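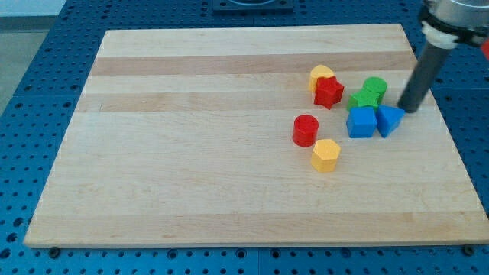

The block board on the perforated table, with the arm's finger down beside the blue blocks.

Grirton Block Pushing Set: README and house rules
Version of 15 Jun 2018

Welcome! The set holds 592 pushing episodes, 500 for training and the rest for testing, all on the same wooden board with the same 8 blocks. We had a great time building it, and we'd love to see more labs record this way.

Good practice we stuck to, and ask you to keep if you add episodes:

Bolt the board down before anything moves. Check the bolts again after lunch.

Start every episode with the whole set on the board: two blocks each in red, yellow, green and blue. A block that falls off ends the episode. Keep the file and mark it "dropped" — failed runs are useful!

Hands stay off the table while the arm has power. Resetting the blocks is a job for one person, with the stop button within reach.

Never trim the start of a log. Flutance reads the first timestamp as zero and will shift everything after it.

Known problems: episode 193 has a gap in the joint log. The Gulgate loader skips it, the Matsuda one doesn't (fix coming in June, we hope).

Additions are very welcome. Send the raw logs along with your notes.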